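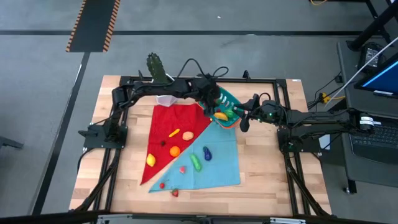
Chuang Street tool library to reopen with double the bench space

Good news for anyone who has ever bought a $90 sander to use it once. The Chuang Street Tool Library is back at the end of December, in the old Zelus carpet showroom two doors up from the bakery, and it has grown up a fair bit since it closed its doors over winter.

The collection now sits at 1,000 items, up from the handful of drills and hedge trimmers that used to live in Maeve Tully's garage. Members can borrow anything on the shelves for a fortnight, from spirit levels and socket sets to a cement mixer that has already been booked out by a couple on Flurkavance Road who are putting in their own letterbox. (It's a very solid letterbox, by the sound of it.)

Ms Tully started lending out her late father's tools after a neighbour knocked to ask for a chisel and came back the next day with a plate of lamingtons and a friend who needed a jigsaw. She still has the exercise book where she wrote down who had what.

"I'd open the roller door on the weekend and there'd be people on the driveway already," she said. "My husband couldn't get the car in for years. He's thrilled about the new place, as you'd imagine."

The move also means a proper workshop, which regulars have been asking about for ages. The former showroom floor has been divided in two, with shelving and the loans counter at the front and the benches out the back near the roller door, where long lengths of timber can come straight in off a ute. There's dust extraction, decent lighting and a sink that runs hot water, and if you ever used the garage you'll know what a step up that is!

Workshop time will be open to members in blocks of two hours, with evening sessions starting at 6 pm for people who can't get there during the day. Anyone wanting to use the bandsaw or the thicknesser will need to do a short induction first. These run before each evening session and are free.

The first round of beginner classes has been announced too, and it's a cracker of a list. There's basic furniture repair, sharpening for kitchen and garden, hanging a door without swearing, and a course on making your own chopping board from hardwood offcuts. The chopping board class has 28 places and was more than half full when we rang. A session on restoring old hand planes is planned for the new year if there's enough interest, and going by the number of rusty planes people have already carried in, there will be.

Kids haven't been forgotten either. Under-16s can come along to the nest box mornings with an adult, and the finished boxes will go up along Genon Creek, where the rosellas and possums have been short of hollows ever since the big gums came down.

Annual membership is $60, or $35 concession, and covers borrowing and workshop time. Classes are charged separately to cover timber. Existing members don't need to rejoin, but they will need to drop in and swap the old paper card for a new one.

Donations of working hand tools are welcome at the loans counter once the doors open. Clamps are especially wanted, in any size. Ms Tully says they can take as many as people can spare. They've got plenty of hammers.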